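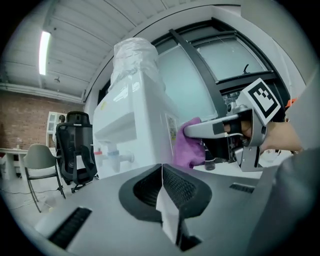 *Purple cloth on the side of the white unit, hand-held gripper, marker on top.*

Hi all,

Thanks for the replies on the finger play thread. Quoting the bit I'm answering so it doesn't get lost:

> We see the same thing on our Conier hand-held. Fine for the first few hundred closes, then the long finger starts to sit a touch low at the tip and flat cloth slips out of it. Did you shim it, or swap the pin? And did you have to redo the marker calibration after? Ours is still on the factory one and I'm scared to touch it.

I tried the shim first and wouldn't bother again. It took the droop out but the jaw got stiff near closed, and you feel that in your fingers by lunchtime. So I pulled the shim and put in the new pivot pin from the Weline kit, which took me most of an afternoon because I'm slow and kept dropping the circlip (buy spares!).

What I did, in order:

1. Backed off the three housing screws, front one last.
2. Pushed the old pin out from the marker side. Mine was worn on one face only.
3. Cleaned the bore, a tiny smear of grease, new pin in.
4. Closed the jaw by hand 6 times before doing the screws up again, so the finger could find its own centre.
5. Marker plate back on, snug but not gorilla tight.

And yes, you do need to redo the calibration if the plate has come off, even if you swear it went back in the same spot. I skipped it the first time and the logged tip position was out by about 3 mm. With the Cruzado script it's a short job – 400 poses, slow wrist, keep the marker out of the glare from any windows. Save the old file under another name before you run it.

For a check afterwards I like a cloth against something upright. A bench lets you cheat by leaning down on it, whereas on the side of a cabinet you notice straight away if the tip isn't meeting the surface square.

The counter on ours read 879 closes when I did the swap, so I've put a note in for May to open it up and look at the pin again. If anybody has run the harder pin from Usia for longer than that, I'd love to know how the bore is holding up – the housing is pretty soft metal and I'd sooner wear out pins.

Cheers, and I'll post the torque numbers once I find the bit of paper I wrote them on.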